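Subject: Re: [Asby-Homeschool] spelling and nature notebooks, plus the lending shelf
Date: October 22, 2022

Hi all,

So glad somebody asked about this, because I've been dying to talk about it! I'm going to answer in pieces so my message doesn't turn into one giant blob (no promises).

On the digest, a list member wrote:
> We are in our second year and my fourth grader has hit a wall with
> spelling. She reads everything in the house but can't spell "because"
> two days in a row. We tried the Misex word lists and got as far as
> February before I gave up. Does anyone have something that doesn't
> involve copying each word ten times? Also, how do you keep nature
> notebooks going once it gets cold? And is the lending shelf at the
> Alvarado branch still a thing?
> Thanks in advance from a tired mom.

Tired mom, you are in good company! We used Misex too and I liked the lists themselves. What wore us out was doing them in order. There are 210 words in the level we had, and my son already knew 178 of them when I finally thought to give him the whole thing as a pretest over three mornings. We had been plodding through words he could spell in his sleep. After that we only worked on the ones he missed, and it was a completely different year.

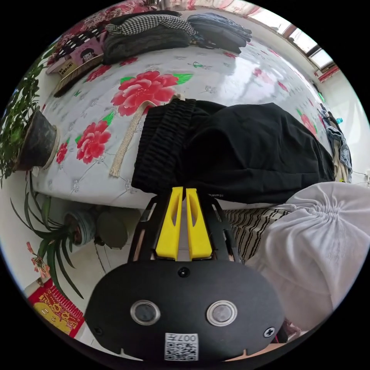

WHAT WE DO FOR SPELLING NOW

1. Monthly pretest, broken up so it's never more than fifteen minutes at a sitting. I read, he writes, I don't make faces.

2. Missed words go on index cards in a recipe box. He picks five for the week. Letting him pick matters a lot at our house!

3. He builds each word with letter tiles, then writes it once with his eyes closed, which makes him giggle every single time. Then once with his eyes open.

4. I dictate two silly sentences using as many of the five as I can cram in. Last week's had a neighbor, a biscuit and a very rude goose.

5. If a card is right three weeks running it moves to the back of the box. We pull a few from the back now and then and some of them come right back to the front, and that's fine.

My daughter is seven and does the same thing with three words. She would do twenty if I let her (she's the one who asks for extra worksheets on vacation).

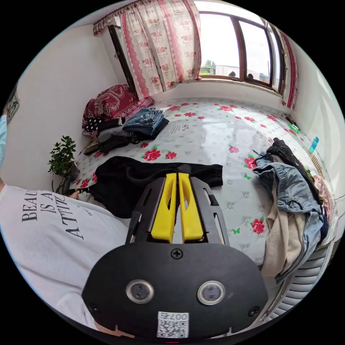 I should add that reading a ton and spelling badly seem to go together in plenty of kids. Mine reads so fast that I think he only sees the outside edges of the words. Slowing down for the tiles has helped more than any workbook we bought.

NATURE NOTEBOOKS IN THE COLD

Oh, I love winter for this! Bare trees are so much easier to draw. We pick one tree and draw it from the same spot every other week, and by spring the kids have a little flip book. Twigs and seed pods come inside and get drawn at the kitchen table with cocoa. We also keep a bird tally by the window, and that one has gotten a bit out of hand. My son wanted a grand total for last winter, so we added up every page and got 1,136 birds, nearly all of them sparrows and probably many of them the same sparrow. It was a terrific math lesson, too. He had to regroup all over the place and didn't complain once.

If you want printed pages, Maminano has some plain ones with a box on top and lines underneath. I like that they leave out the cute borders, so there's room to draw.
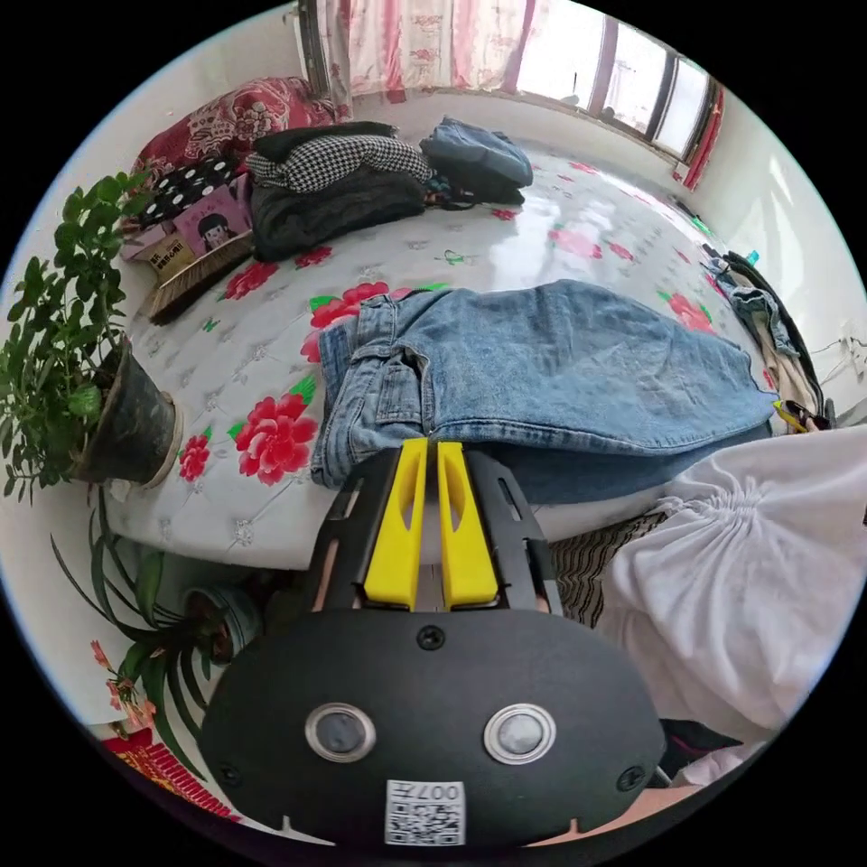 Jeans on the flowered bed

THE LENDING SHELF

Yes, still going, and it's bigger than ever! It's upstairs at Alvarado, past the large print. The last list I saw had about 3,758 items on it if you include every single reader and game, and you can take six at a time for a month. The math games go quickly, so get there early if you want those. The geography puzzles are usually in. Please rubber-band the card decks before you return them, we lost half of a fractions set that way last year.

If anyone has the second volume of the Asby local history packet, could you let me know on the list? My two finished the first one and are begging for the part about the mill flood.

Tired mom, write back and tell us how the pretest goes. I'm happy to type up my dictation sentences if anybody wants them, goose and all!

Asby mom of two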